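I came home from the small business awards with sore feet, a tote bag full of other people's flyers and no award, and I had a great time!

Some background for anyone new. I run a two-person packaging business and back in October a customer talked me into applying for the Flomthorpe founders' program. I figured it was a long shot. Then the email came saying I'd made the list of 200 finalists, and I spent the whole evening rereading it in my kitchen (and yes, I bought new shoes, which was a mistake).

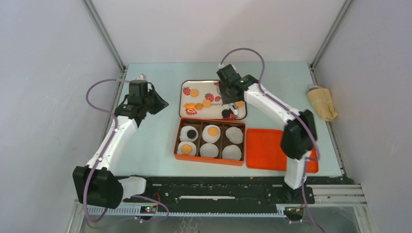

The day started with registration, which took forever, and then a welcome talk from the people at De Graaf, who paid for lunch. They said 3837 businesses had applied this year. I wrote that number on my hand so I'd remember to tell my mother. After that came short sessions on pricing, hiring and borrowing money, and the pricing one alone was worth the train fare. The speaker wanted us to list every job in our shop and put an hourly cost next to it, and I've been doing that all week. A pair of white and black arms reaching over a pale table would be a whole new line on my list, and I have no clue what to write beside it yet. My own two hands I've been charging at far too little, so that changes on 16th May when the new price sheet goes out. Sorry, regulars!

Lunch was where the real talking happened. I sat with a couple who run Dimov, a bakery supply company, and a woman who imports tea from Cernau, and we compared our worst customers for a solid 30 minutes. The tea lady once had an entire order sent back over the color of the ribbon. I felt so much better about my year after that.

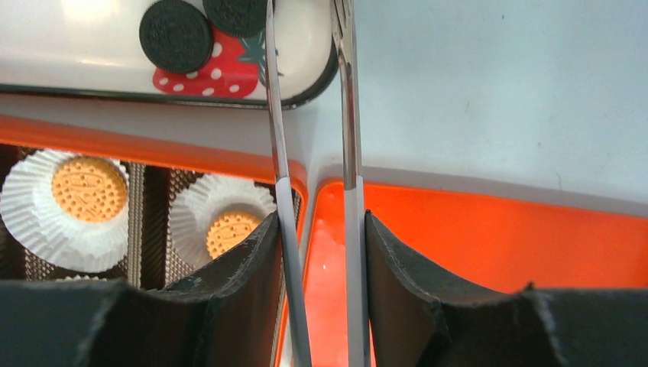
Strawberry tray, with the orange box of food just below it.

The ceremony itself ran long. My category went to a furniture repair shop, and their speech was so good that I clapped until my palms hurt. I did get a certificate, and it's already up over the tape dispenser.

Would I apply again? Yep, the form for next year is open in another tab right now. Different shoes, though.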